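A Subscription to a Kitchen That Doesn't Exist

The pitch for Nyanda goes like this. You run a small shop that makes robot arms, or you teach a class, or you are a hobbyist with more patience than money. You can't afford to break things. So for $27 a month you rent simulated rooms from Jokurport, drop your gripper model into them, and practice there until you are ready for the real world. The basic plan comes with 100 rooms. The full plan, at $309 a month, comes with 500.

I paid for both, one after the other, and spent most of June with them. I have no quarrel with simulation. I used it before it was pretty, when the floor was a checkerboard and every object was a cube. My quarrel is with what is being sold under the name.

Start with the number of rooms. Five hundred sounds like a lot until you load them back to back. The same counters come around again with the grain turned the other way. A block moves from the left side to the right and gets counted as a new room. I asked support what makes one room different from another and got a link to the pricing page.

Then there is contact, the part that matters to anyone who wants to pick things up. In my trials a bottle was either held or dropped. I never got the slow slide you get with a real one that is half full and a little soapy, where the weight moves after you've closed on it. Jokurport lists "realistic materials" on the front page, and the materials do look good. Looking good is a job for the graphics card. I wanted to know what friction values they used and where those values came from, and the manual gives this subject one paragraph.

Compare Dudent, which is older, uglier and cheaper. Its rooms look like a tax office. But every object comes with a sheet of numbers you can read and change, and when a grasp fails you can find out why. I got more done there in an afternoon than in a week of Nyanda. Brusto, for its part, doesn't bother with rooms at all and ships you a box of actual household junk to practice on. It is a crude idea and I would still take it over the full plan.

People who like Nyanda tell me I'm missing the point, that variety of looks is what helps a camera-based system cope with a messy house. There is something to that. If your trouble is that your software has only ever seen one table, then more wood, more shadows and more odd white furniture may well help. I would just like the company to say so, and to stop showing a gripper on every page as if gripping were the thing it had solved.
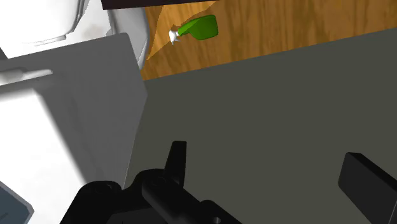

A rendered room with the gripper over the gray slab. The green spray bottle is on the wood beyond it, well out of reach.

What would change my mind? A published test, for a start: the same grasp, done in the simulator and on a real bench, with the failures left in. A plain list of which rooms are truly separate. A monthly price that lets me keep my own results when I cancel, because at present they go away with the account.

Until then, try the basic plan for one month if you're curious, and spend the time on the objects you expect to handle. Keep the other $282 for a real table and some bottles to knock off it. I canceled the full plan before it renewed and went back to Dudent, checkered floor and all.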